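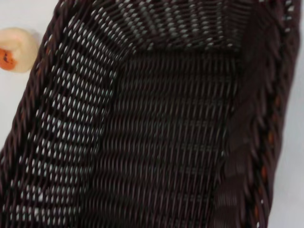

About the Cusinley Center

The Cusinley Center is a small nonprofit that studies laws affecting religious minorities and helps people who run into trouble with them. We work mainly on three kinds of cases: registration of congregations, access to burial grounds, and the right to take religious holidays off from work or school.

We are not part of any church, mosque, temple or political party. Our staff includes people of several faiths and people of none.

How we started

Shona Katene opened the center after eleven years as a lawyer in private practice. Her first client was a congregation that had been turned down twice for a permit to meet in a former shoe store. The case was settled before it reached a hearing, and other groups began to call. Kylie Nepia joined the following spring to set up the research side and is now our deputy director.

For the first two years we worked out of a shared suite in the Mallico Building. We are still there, one floor up, in Room 319.

What we do

Legal help. We answer questions by phone and mail, review permit and registration papers, and refer cases to attorneys when a court date is likely. There is no charge for a first consultation. We don't handle immigration petitions, but we keep a list of offices that do.

Research. Our reports cover registration rules in 23 countries. Each entry gives the text of the law, the fees, the usual waiting time and any cases we have been able to confirm with two sources. Entries that rest on one source are marked.

Teaching. Staff members visit high schools, colleges and city offices. The standard talk runs one hour with time for questions. A longer workshop for personnel managers is given each April.
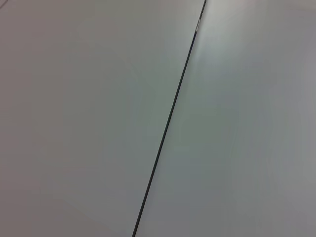

The Nanayakkara Library

Our library holds 2062 books, pamphlets and bound court decisions, most of them from the collection of the Nanayakkara family. Anyone may read here between 10 a.m. and 4 p.m. on days the office is open. Books do not circulate. Copies are 15 cents a page.

Staff and funding

We have six paid employees and a board of 21 members, who serve three-year terms. Most of our budget comes from individual gifts. The Kokard Fund pays for the printing of the country reports and has no say in what goes into them. We do not accept money from any government.

Annual accounts are available at the front desk or by mail on request.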